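Storage and Shelving > Small Workshops & Back Rooms
Thread: Yellow shelves, white bins, and what to do with foam inserts

lelora_ans
OK, I have to gush a little. The yellow shelving is up and I love it! I was sure the color would wear me out in a week and it's the opposite, I walk in and want to put things away. Next job is the packing stuff: boxes, foam tray inserts, the usual pile. I've started with one of the white plastic bins, boxes standing on end so I can grab them like files.
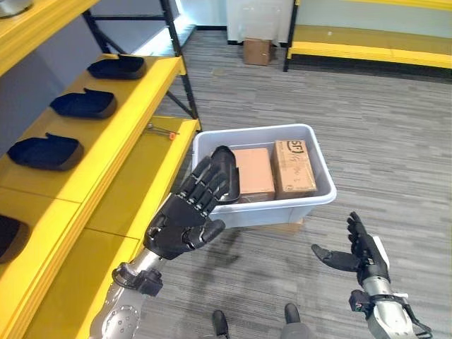

Panville, Sat 30 November

So, question for the crowd. Do you keep black foam inserts in the same bin as the cardboard, or separate? I bought 8 bins from Kofler and I'd like to settle this before I label them all.
- Ans Martens

bin_there
Separate! Foam gets dented if a box corner leans on it, and the dents stay. Standing the boxes up is great though, I switched last year and never went back to stacking flat.

todthorpe70
Disagree. If the insert belongs to a box, it goes in with the box. I split mine up once and spent a whole evening matching foam to cartons. Also, used shipping boxes go soft. Keep the plain clean ones and recycle the beat-up ones.

lelora_ans
Ha, I keep the beat-up ones too, they're fine for short trips across town. For the molded black trays I'm going with a row on the yellow shelf, side by side, so I can get a hand into each one without shifting its neighbor.
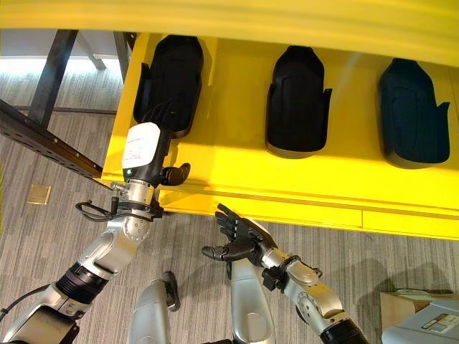 I was going to nest them to save room, but then you always need the bottom one, don't you?

E. Bachmann
Oh, those look so good against yellow! Dark things vanish on my gray shelves. What's the floor, carpet tile? I'd be nervous about the uprights leaving marks.

lelora_ans
Carpet tile, gray with stripes, and I'm a big fan. It's quiet, and if one gets ruined you swap that one and move on. 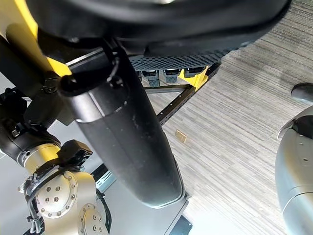
As for marks, I'm putting flat pads under the feet in December when I shift the unit over a bit. Edeltraud, do you use pads on yours?

E. Bachmann
Felt first, then hard plastic. The felt crept. Hard plastic spreads the load better on carpet (mine holds some 400 pounds of paper, so it needed it).

todthorpe70
Plywood offcuts. Free.

bin_there
Is the slotted post the kind where you can move the shelves up and down? And does the top get sun all day?

lelora_ans
Yes, they move, you just need a mallet and a bit of patience. Sun comes across the top shelf, so no foam up there, I want that one for things that don't mind the light.

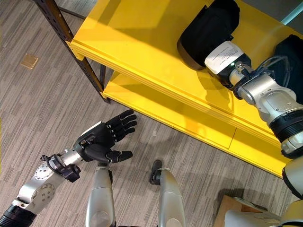 I might drop the lower shelf one slot so the bins slide in with their rims clear. Still torn on the foam! Leaning toward todthorpe's way for the matched sets and a spare bin for the orphans.

bin_there
I can live with that. Put a sheet of cardboard between them at least.

todthorpe70
She's coming around. Post the labels when they're done.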